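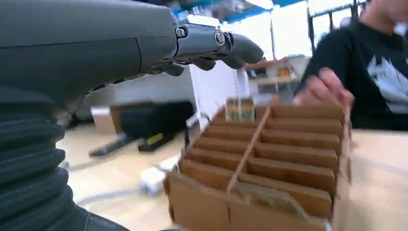
Divided boxes keep glasses, jars and ornaments from knocking together, and liquor stores often give them away. Ask in the morning, before the empties are flattened.

## Picking a box

Press on the bottom with your palm. If it sags, leave it. Check that the partitions reach close to the top of whatever you plan to store, and pass over any box that smells musty.

Tape the bottom seam twice and run one strip across it the other way. Paper tape lets go in a damp basement, so use plastic there.

## Filling it

- Heavy things go in the middle slots, light ones at the ends.
- Stemware goes in upright. The rim is the weakest part.
- Wrap anything with a handle in a dish towel. Newspaper leaves ink on white china.
- Crumple a little paper under short items so you can reach them later.
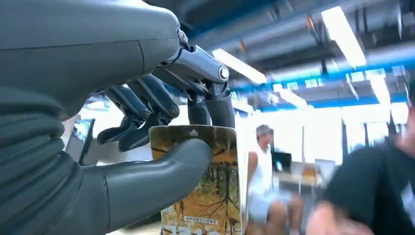
## Labels and stacking

Write on two sides, never on the lid alone. My neighbor Judite Amaral puts the shelf number on hers as well, and I've started doing the same.

Stack no more than 4 high, with the heaviest at the bottom. Keep the lowest one off concrete with a couple of scrap boards. Christmas ornaments can go on top, as they come down every December anyway.

Partitions that have gone soft make good drawer dividers once trimmed with a utility knife.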